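Tamton Building, second floor – break area and snack table check
Completed by: Caoimhe Kinsella
Copy to: Fiachra Duggan
Month: March
Room: 218

1. Floor clear of bags, cords and spills
OK. Walked the whole room and the short hall to the stairs.

2. Exit door opens fully and closes by itself
OK. The closer is slow but it latches.

3. Food stored sealed, open packets thrown out
Comment. Snacks and drinks are still being left on top of the drawer cabinet between breaks. Small stuff like a chip bag or a bottle of water is fine during the break itself. After that it goes in the bin or back to whoever brought it. I am marking this as a comment and not a fail, same as last time.

4. Tabletops clean, no sticky patches
OK on the day. The dark top shows every smear, so please use the dry cloth after the spray. Fiachra asked whether the Farahani cleaner is safe on a glossy finish. The label says yes, but test a corner first.

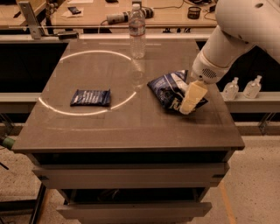

Drinks are the bigger worry with this piece of furniture because the drawers are right under the top. Keep caps on, and wipe up any spill before it gets to the front edge.

5. Drawers close flush, nothing sticking out
OK. Both tried by hand. The upper one needs a firm push. Do not leave it pulled out, people walk past with trays.

6. Furniture stable, does not rock
OK. Pushed from two sides.

7. Kettle and microwave cords undamaged
Fail. Kettle cord has a nick near the plug. Taken out of use and tagged, replacement ordered from Prollard.

8. Fridge temperature
Fail. Reading was 5 on the dial setting but the thermometer inside was missing, so there is no real number to record. Will recheck Monday once a new one is in.

9. First aid box stocked and in date
Comment. Low on small bandages. Everything else in date.

10. Extinguisher tag current, access not blocked
OK. Keep 30 inches clear in front of it – the Baltau delivery boxes were close to the line.

Open items: 7 and 8 (Kinsella), 9 (Duggan).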